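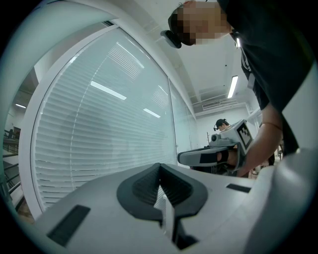
Leaning in over the work

Section 9. Fitting the legs and leveling the sideboard

This section covers the Duvow sideboard in both widths. Read it through once before you start. Two people are needed for steps 5 and 6.

Before you begin

Check that the carcass is fully assembled and the back panel is fixed on all sides. Take out the drawers and shelves. Spread a blanket on the floor, larger than the top of the sideboard.

You will need the leg pack, the hex key from the hardware bag, a cross-head screwdriver and a spirit level at least 60 cm long.

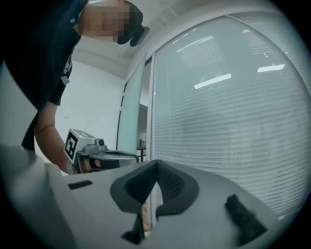 Page last changed: Jul 7, 2025 by Hadiza Effiong

Fitting the legs

1. Lay the carcass face up on the blanket, then turn it onto its top. Keep the doors taped shut.

2. Place a mounting plate in each corner. The arrow on the plate points to the outside of the cabinet.

3. Drive the screws in by hand until they are just snug. Tighten them fully once all the plates are in place.

Caution: Do not use an impact driver. The screws will strip the panel.

4. Thread a leg into each plate and turn it until the collar meets the metal. Angled legs should splay outward. If one stops in the wrong position, back it off and add the thin washer from the leg pack.

5. With one person at each end, lift the sideboard clear of the floor and turn it upright. Do not roll it over on its legs.

6. Carry it to its final place. Leave a gap behind it for cables and for any baseboard.

Leveling

7. Set the spirit level on the top, first along the length and then front to back.

8. Turn the foot at the bottom of each leg to raise or lower that corner. Counterclockwise raises it.

9. Open the doors. If they swing on their own, repeat step 8.

Note: On thick carpet, wait a day and check the level again. The feet will settle.

Center support

The 200 cm model has an extra leg under the middle panel. Fit it last and lower the foot until it touches the floor. It should carry weight without lifting the top. The 109 cm model has no center leg and no holes for one.

Caution: Fix the wall strap before you load the shelves. See the next section for wall types.

Missing or damaged legs

Write to Hukico parts service and give the number on the label inside the left door. Legs are sold singly in oak and black. Mounting plates come with their own screws.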